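Kereama wrist camera: occlusion faults FAQ
Maintained by Natnael Belay, Vedovmont cell

What does fault 166 mean?
The wrist camera has lost its view of the work area for longer than the set limit. The controller holds the arm in place and keeps the gripper force unchanged.

What is the limit?
2,000 ms as shipped. Do not raise it to clear repeat faults. The February stop at Vedovmont came after the limit had been raised — the arm kept moving with no usable image.

Does the Sunico depth check catch this first?
Not always. Glossy material very close to the lens returns scattered depth values, and some pass the filter.

What does an occluded image look like?
A dark, glossy sheet-like surface fills nearly all of it, with blurred reflections and green noise specks in the black area. Only the lower-right corner still shows the patterned fabric. Treat any image like it as blocked. 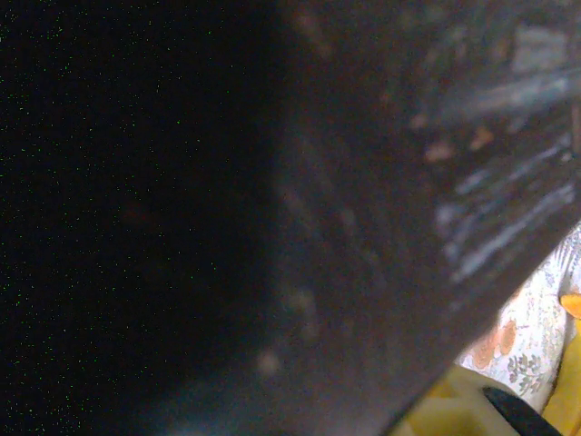 How do I clear the fault?
Press the cell stop before reaching in. Support the material by hand, open the gripper from the Uvent pendant, and jog the arm up 200 mm at low speed. Check the live image, then reset. If 166 returns on the same pick, save the log and leave the cell stopped.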